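10/05/2020

I have now read more about asphalt than I read about my own knee surgery. The driveway at our place on Mitwood has been going to pieces since we moved in, and this April it finally swallowed a trash can wheel. I put it off for 8 years. I would have put it off for nine, but the mail carrier started walking around it.

So I did the grown-up thing and got quotes. Anness came first. Their guy was in the yard for ten minutes, kicked the worst crack with his boot, and told me the whole thing had to come out. I asked if it could be patched. He looked at me the way a dentist looks at a man asking about mail-order teeth.
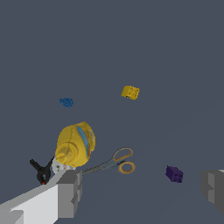 *Yellow bottle on its side, gray background.*

Hoekstra sent two people and a measuring wheel, and I was flattered by the wheel. They also found the actual problem, the downspout at the corner of the garage, which has been emptying itself under the asphalt every time it rains. I had walked past that downspout every day and thought of it, if at all, as a nice shade of brown.

They offered to run a drain along the garage side and repave on a new gravel base. The drain alone came to $1,703. I would like it noted that I said "sure" in a normal voice.
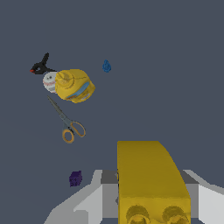
## What I thought I wanted

Pavers. I wanted pavers very badly. I had seen a house two streets over with a herringbone driveway and had started driving home that way. Then I priced them, and I now drive home the old way.

I also had a short romance with gravel. It's cheap, it drains, and it makes a lovely expensive crunch under the tires. It also goes straight into the snowblower, which throws it at the neighbor's siding. We like the neighbor.

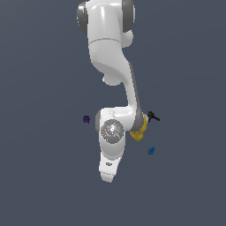 *White arm, seen from above.*

So, asphalt again. Black, flat, dull, and sloped away from the garage this time. The crew took out the old stuff in a morning and found 31 bricks underneath, stacked in a neat row, leading nowhere. I kept them. My wife has asked what for.
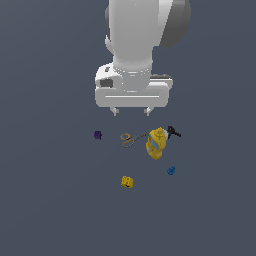
## Things I'd tell myself in April

- Look at your downspouts. Go out in the rain and look at them.
- Ask how deep the base is going to be. Mine is 10 inches, and I bring it up at dinner.
- Park on the street longer than they tell you to. There is a small dent by the mailbox shaped like my kickstand.
- Skip the sealer the first year. I had already bought two buckets of it, and they live in the garage now, next to the bricks.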